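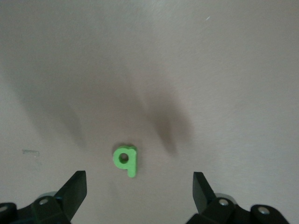
May
Minutes taken by Timo Wunderlich

Rondberg playroom, 9:30 am

1. Foam letters. Several sets are incomplete. Agreed to sort them by colour at the next tidy-up and store them in zip bags - one bag per set. Odd letters go in the craft drawer.

2. Replacement sets. Rieger quoted $497, delivery included. Held over until the sorting is done.

3. Tables. To be wiped down after each group, letters off first. Timo to put up a note.

Closed 10:15 am.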